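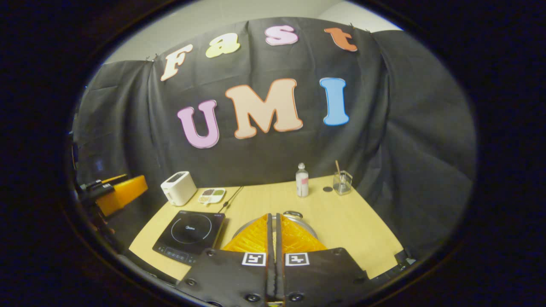 Demo table with the Fast UMI letters up behind it, seen from the gripper. Pot is just past the fingers.

Subject: Re: [follari-list] open day, what do we still need?
Date: August 23, 2026

All,

Quick one from my phone, sorry for typos. Answers to Oluwaseun's questions are under the quote. Please read the bit on the cooktop even if you skip the rest.

Oluwaseun Danladi wrote:
> Hi everyone,
> Ongate have confirmed they are coming to the open day and so has the
> group from Undwood. Sign-ups are at 486 as of lunch, which is more
> than I planned for. The room takes 70 at a time.
> Can someone tell me:
> 1. what is on the demo table
> 2. can visitors hold the gripper or only watch
> 3. how long is one round
> 4. who is talking to the Undwood people, they asked about kitchens
> I need this for the handout. Printing 200 unless I hear otherwise.
> Oluwaseun

1. On the table: toaster at the back, next to it the white tray with the beans and the green stuff in the compartments, bottle with the pink and white label, square glass with the stick in it, the pot with its lid, the Midea cooktop front left. Please dont list every item in the handout, we will swap things between rounds and then people ask where the toaster went. "Kitchen objects" is plenty.

2. Yes, hold it. Whole point of the day. One visitor at a time, one of us standing next to them. Show them the open and close first, then let them try the pot lid by the knob. Last year we started people on the small stuff and the line just stopped. Lid first, beans last, and only if they want to. Keep fingers off the yellow pads, and please don't let anyone pick at the square markers, we need both of them clean and flat.

3. Eight minutes. Two of talk, five hands on, one to put the table back. I know Chukwu asked for fifteen, can't do it with those numbers. If they want longer they can stay on after closing, I'll be there anyway.

4. Me. Undwood want to know if a person with no training can record a usable demonstration of a kitchen task. Short answer yes for lids and moving cups around, pouring is so-so, small grains is bad. Say that if they ask you before they find me. Don't promise anything on pouring!!

COOKTOP: it does NOT get switched on during the open day. Power off at the wall before the first group. It's there to put the pot on, that's the task. Pot goes from the table onto the circle. Somebody will ask if we can boil something. No.

Also the cable. In rehearsal it ran diagonally across the table toward the back and I don't love that with visitors leaning in. Will tape it down or route it round the side, if anyone has the wide black tape bring it.

Right hand side of the table stays mostly clear, that's where the people put things down. Please no coffee cups or flyers there, I found both last time.

Handout: 200 is fine, make people share. Could you change "robot demonstration" in the title to "teaching by hand, a demonstration" or somthing like it? Ongate came last time expecting an arm doing everything by itself and were a bit put out. With this one the visitor does the task and we record it, the robot part is the talk upstairs.

Still missing:
- someone on the door for the second half
- spare batteries
- a second pot, same size or close
- wipes

The Follari recap goes out in September, so if you take notes on what visitors said send them to me after and not to the whole list.

Got to run, reply here if I missed anything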